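Can a Machine Do the Laundry Yet?
Final report, Household Automation Project

Background

Our group wanted to know whether machines can do ordinary household chores yet. Most homes already have a washer and a dryer, so part of the job was automated long ago. What is left is handling: opening doors, getting clothes in and out, carrying a basket and folding. We chose unloading as our main task.

Method

We read published work on cloth handling and then looked at unloading as a series of steps: walk to the machine, open the door, reach into the drum, grip an item, bring it out, and let go over a basket. Each attempt was logged as complete, partial or failed. A person doing the same load served as the baseline. Our log has 315 attempts, sorted into 14 types of error. We used the Zumar planning software for the walking steps and wrote our own script, Issa, to sort the log.

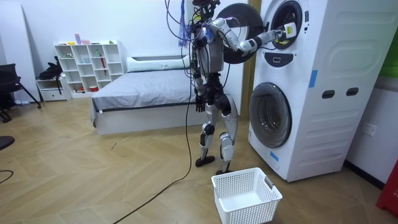 Reaching into a drum is harder than picking something up from a table. The opening is round and the arm has to go in nearly straight. Once the hand is inside, the arm blocks most of the view from the head. Clothes also tangle, so a grip on one sleeve can bring out three shirts or nothing.

Results

Walking up to the machine was the most reliable step. Gripping was the least reliable, and small items such as socks were the worst. Of the attempts, 40 were complete from start to finish. Most of the partial ones ended with something left at the back of the drum or dropped on the floor. The person finished every load and was faster each time.

Discussion

We do not think unloading is ready for a normal home. A shop laundry might be easier, as the loads there are more alike (towels, sheets) and the machines stay the same. We did not test this.

Our log covers one task and one room layout. Next term the Rivero group will take over the log and add folding.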